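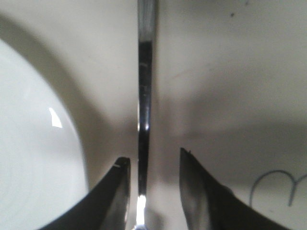 Tray place settings – fork, chopsticks AND spoon, what order?

Forum: Kitchen & Table > Everyday Setup

grandico_fan
Ok quick one. We do lunch on trays now, one per person, everybody grabs theirs off the counter and goes. Plate on the left, silverware to the right of it. Question is the order. I've been going fork, chopsticks, spoon, left to right. My sister says the fork belongs on the other side of the plate, period. But there's no room on the left unless the plate goes in the middle and then the spoon falls off when you walk.

Trays are cream, rounded corners, low rim. Plain white plates. All metal stuff, nothing fancy.

What do you all do?

pantry_moth
Sister is right for a table. For a tray, who cares. Carry it ten steps without dropping anything, that's the rule.

Tumelo Tshabalala
Fork stays left of the plate in my house even on trays. Smaller plate solves it. You're probably using dinner plates, get the lunch size.

grandico_fan
Not buying plates. We have 9 of these and they all match for once in my life.

noodle_desk
Chopsticks in the middle is wierd to me. I'd put them along the front, sideways, tips to the left. That's how my mom set them and you can pick them up in one move. Between a fork and a spoon you end up fishing for them.

grandico_fan
Tried sideways. Metal ones slide. The rim is too low to stop them if you tilt even a little. Side by side next to the fork they stay put better, no idea why.

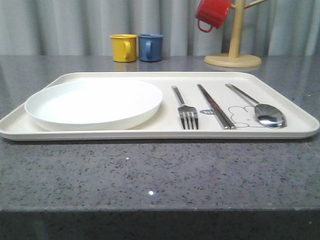
So that's where I've landed for now, tips and tines toward the person, handles away. And before anyone asks, yes I know handles should point at the eater. Which brings me to question two lol. I pick the tray up off the counter from the far side sometimes so it's backwards half the time anyway. Mugs stay off the tray, we come back for drinks on a second trip.

pantry_moth
Handles toward the eater!! That one I will fight about. Fork order whatever, but reaching over and grabbing by the tines, no. You're touching the part that goes in the mouth.

noodle_desk
Agree w/ moth. Chopsticks too. Turn the tray around and swap, two seconds.

Tumelo Tshabalala
If you turn the tray around the plate ends up on the right. Then a right-handed person reaches across the food for everything. So no, you'd have to re-lay it. Sorry.

curard_drawer
Lefty here, plate on the right is great, thanks. Everyone in my house gets a mirrored tray except my husband, he gets whatever's left.

Also are the chopsticks the flat kind? The flat ones are so much better on a tray than round. I had round ones from Huerta and they rolled under the fridge, every single one, within a month.

grandico_fan
Flat, yeah. Wouldn't go back to round.

OK fine, handles toward the eater. I'll redo it tonight around 9. Not moving the fork though.

pantry_moth
Progress

niltolby_nell
Different idea – skip the order and put all of it on a folded napkin. Cloth, not paper. Nothing slides, nothing clinks, and you can lay it any way you like. I did this for a church lunch, 83 people, trays carried down a hallway and up a ramp. Lost one spoon. We cut the napkins from old sheets, no hemming, pinking shears. They've been thru the wash more times than I can say.

Tumelo Tshabalala
Napkin covers the tray art though. Half the reason people buy printed trays.

niltolby_nell
Then fold it thinner?

grandico_fan
Ha, the art matters here. There's a drawing right where the silverware goes, just a gray outline, ears and a little face. My youngest wants it showing or lunch doesn't start. So the gap between chopsticks and spoon is on purpose. No napkin. 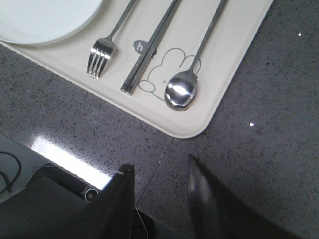
The rabbit, between the chopsticks and where the spoon goes.

noodle_desk
oh that's cute. ok the gap makes sense now, withdrawn

curard_drawer
Chopsticks are sitting on the lettering tho. Shift them toward the fork a bit and you'd get the label and the rabbit both.

grandico_fan
Kid doesn't care about the label. But yeah could do.

pantry_moth
Counterpoint, plate on top of the rabbit. Eat your lunch, find the rabbit. Worked on mine untill they were 20.

Tumelo Tshabalala
Plate would be way off to one side then and the tray tips when you lift it. Weight matters more than any of this. Mine is 460 grams for the plate alone before food.

pantry_moth
You weighed your plate

Tumelo Tshabalala
I weighed all of them, I was mailing a set.

grandico_fan
Update, did it with handles facing me. Better, moth wins that one. Sister came by and moved the fork to the left, there's a sliver of space if you shove the plate over. It fell in the hallway. Moved it back.

niltolby_nell
napkin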